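3.2 Work surface and table layout

All egg-handling sessions at the Cotuvham site used the same table. Its top was covered from edge to edge and divided into rectangular cells with blue painter's tape. The tape was laid by hand, without a ruler, and the cells are therefore not all of one size. Where a strip tore or ran short it was continued with a second piece, and small steps in the lines were left as they were.

The objects for this part of the study were brown hens' eggs, a clear plastic egg tray with a hinged lid, and an oval white ceramic plate. Tray and plate were each given a cell, and their positions within the cell were left to the person setting the table. The plate has a low textured rim. We had first considered a flat board, following the Plernlow protocol, but in early tests eggs rolled off it too easily. Figure 3 shows the surface and the objects. 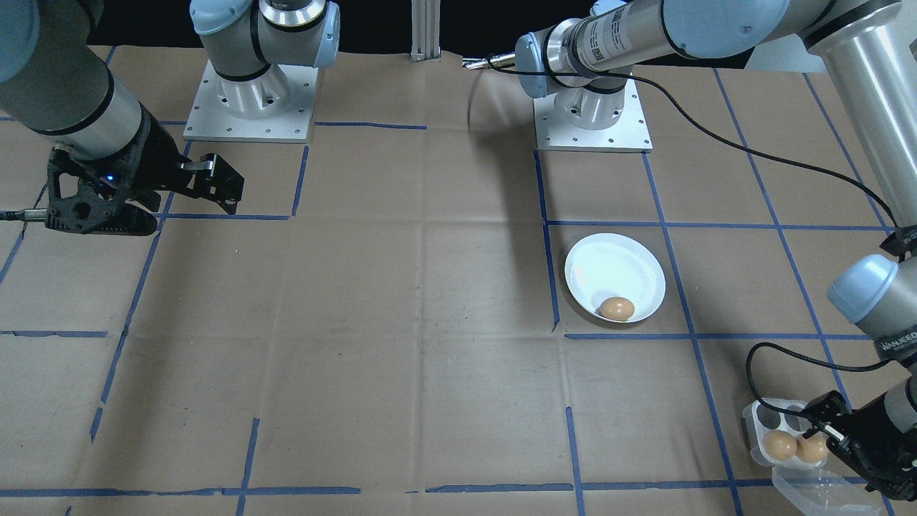
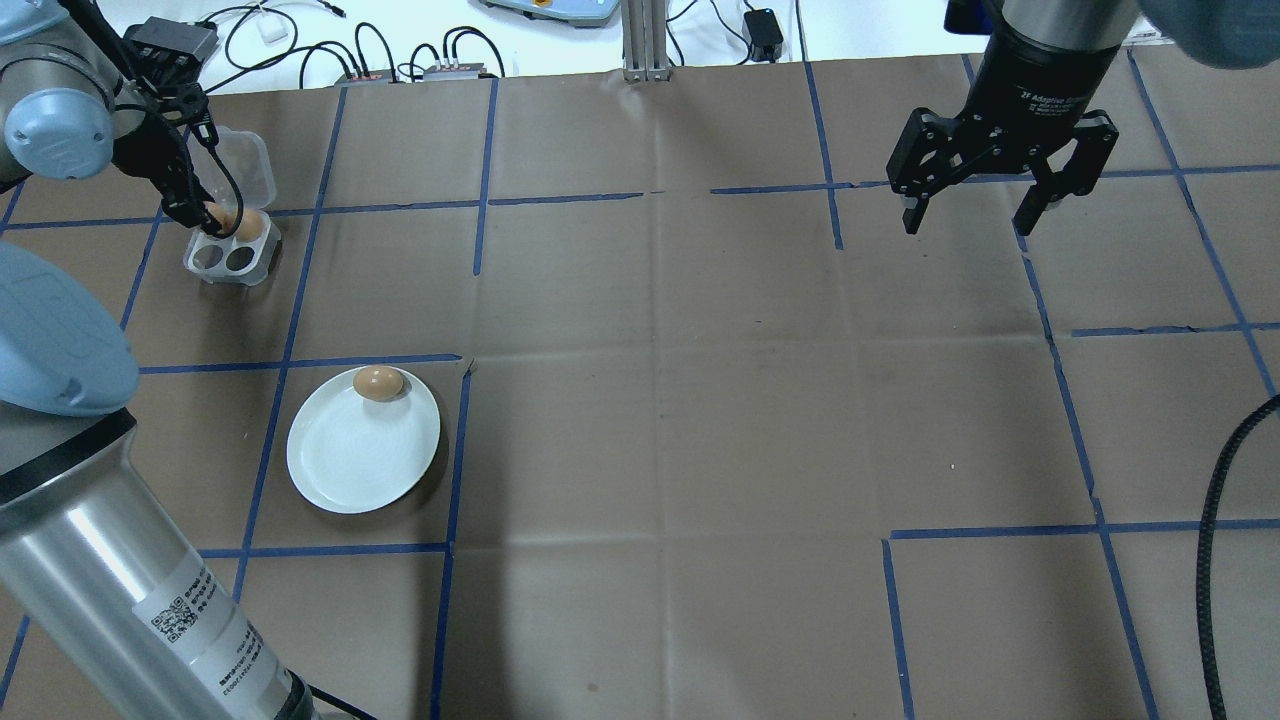
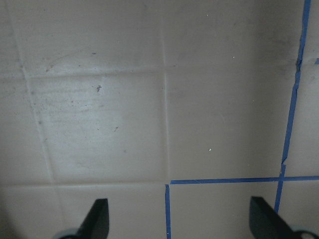
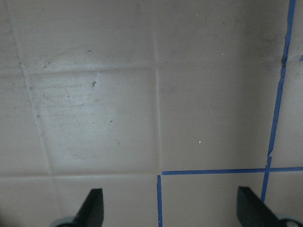
Figure 3. The work surface with its blue tape markings. The second panel also shows the egg tray and the plate; the third and fourth are close views of a tiled surface.

Wear on the covering was recorded separately from the handling results. At the end of each session one of us (Omprakash Kanaujia) went over the cells one by one and noted creases, scuffs, smudges and specks of dirt on a paper form. Each cell was given a mark between 0 and 3, with 0 for a clean cell and 3 for one in which dirt could be seen from a standing position. The surface was wiped with a dry cloth only after the form had been filled in. Water was avoided, as it lifted the edges of the tape.

The covering and tape were renewed after 30 sessions, or earlier if a strip had come loose along its whole length. Early renewal was needed on 7 occasions. Old strips were not used as a guide for new ones – the grid was laid afresh each time – and cell positions should not be compared directly between coverings.

Eggs were bought locally and kept at room temperature for around nine hours before use. Cracked eggs were taken out when the tray was filled, and an egg that broke during a session was not replaced. Any spill was cleaned up at once and entered on the form under the cell concerned, together with the time.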